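Home | Club | Teams | Fixtures | News | Contact

Duvcombe Baseball Club opens its season with a new home ground in Flilstead

February 27, 2020

Duvcombe Baseball Club is happy to announce that it will play all its home games this season on the lower field at Flilstead. The club has signed an agreement for two years with the owner of the ground, the Hettiarachchi family, and the first training on the new field has already taken place in February.

Until now the first team had to share its diamond with a football club, and several games each summer were moved or played without a proper mound. At Flilstead the mound and the backstop are permanent, and the outfield has its full depth also on the left side, where our hitters have known only a short fence and a road behind it.

"For our pitchers this is the most important change," said Ysaline Maillard, head coach of the club. "Last year they threw from three different mounds in one month, and I could see in their arms that it was not good. I want them to learn one place and to feel at home there."
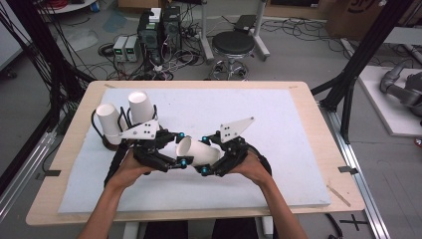 The team will begin the season with a squad of 19 players. Most of them were already with us last year, when we finished in the middle of the table after a weak start and a much better second half. The coach has asked for more patience at the plate, as the team struck out too often with runners on base. The winter sessions were given mostly to this subject and to the defence of the bunt.

The kit will again be supplied by Flatska, which has supported the club for many years. The colours stay the same. The only difference is the number on the back, which is larger and easier to read from the scorer's table.

The club also wishes to grow its junior section. Children who have never held a bat are welcome to come on Saturday mornings, when gloves and helmets can be borrowed from the club. Parents are asked to stay at the ground during the first session.

Entrance to home games remains free. There is parking beside the field, but the gate is narrow and visitors with large vehicles should use the upper entrance. The full list of fixtures will be published on the club's pages when the league has confirmed the dates.

Press contact: Duvcombe Baseball Club, press desk. Interviews with the head coach can be arranged before or after training.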